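### 3.2 Vom Werkstattaufbau zur Simulation

Der Oberkörper, den wir in der Gemeinschaftswerkstatt Hastach aufbauen, ist über viele Abende gewachsen, und wer je einen Arm mit sechs Gelenken auf einer geliehenen Werkbank ausgerichtet hat, wird unsere Neigung verstehen, neue Bewegungen zunächst am Rechner zu erproben. Jannik Schwerdtfeger hat dafür einen Wohnraum modelliert, mit Fenster, dunklen Wandflächen und einer Fläche in warmem Holzton, und ihn in unsere Umgebung Zolusness eingebunden. Jede Greifbewegung wird dort in 1000 Durchläufen gerechnet, bei denen Lage und Neigung des gegriffenen Teils leicht variieren; 40 davon wählen wir aus und fahren sie später am echten Gerät nach, meist mit einer Hand in der Nähe des Notausschalters.

Besonders lange haben uns flache, längliche Teile beschäftigt (vgl. Abb. 2). Sie ragen weit über die Finger hinaus, und ihr freies Ende gerät bei ungünstiger Armstellung leicht in die Nähe von Wänden oder Möbeln. Itzel Becerra schlug deshalb vor, das gegriffene Teil in der Kollisionsprüfung als Verlängerung des letzten Armglieds zu behandeln, und diesem Vorschlag sind wir gern gefolgt.

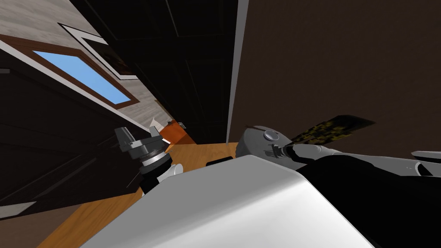 *Abb. 2: Simulierter Oberkörper mit beiden Armen; der rechte Greifer hält ein flaches, gemustertes Teil.*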